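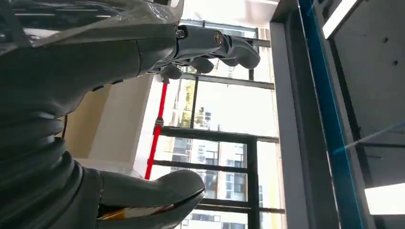
Slanina 717 is a translucent dust sheet for decorating, plastering and storage, sold on the roll and cut to length by the user. It is folded lengthways before rolling, so a full-width sheet comes off a roll short enough to carry under one arm. The film is thin and follows whatever it is laid over. Draped film of this kind crinkles and has a glossy surface that picks up white highlights, as in the photograph, and the shape underneath is partly hidden. If you need to read labels or dials through a cover, choose the clear Prallitz grade.

Sizes
Width, unfolded: 4 m
Roll lengths: 5 m, 8 m
Colour: translucent
Sold: singly or by the box

Using the sheet
Unroll the length you need and cut it before opening out the folds. Scissors are easier to control than a knife, which tends to wander along the crease. Open the sheet over the tallest item first and let the sides fall. On furniture, leave enough to tuck under the feet. On shelving, tape at the top only.

Low-tack tape is best on painted woodwork and varnish. Ordinary parcel tape holds well but may lift the finish when it is pulled off. Test a small area first if the paint is new.

Do not use the sheet as a floor covering. It is slippery on tiles and laminate, and it tears under ladder feet. The Ferkuvberg woven floor runner is made for that job and can be taped to the edge of the sheet.

Storage covers
The sheet can be left over stored items through the winter, but a closed cover traps damp. Leave a gap at the bottom for air, and lift the cover now and then in unheated sheds and garages. Upholstery should have a cotton sheet beneath the film. Keep covers away from heaters, lamps and flues.

Reuse
A sheet that has only caught dust can be used up to five times. Fold it inwards so the dirty side stays inside, and mark that side with a felt pen. Sheets with wet paint or plaster on them should be left to dry before they are folded or thrown away.

Ordering
Rolls are kept at the Bukivholm counter and can be collected until noon on Saturday. Boxes are sent from the main store – please allow extra time in July, when the store runs on shorter hours. Unopened rolls can be returned with the receipt. For trade accounts ask for Ruba Atallah, and for questions about widths and grades ask for Pranab Sikder.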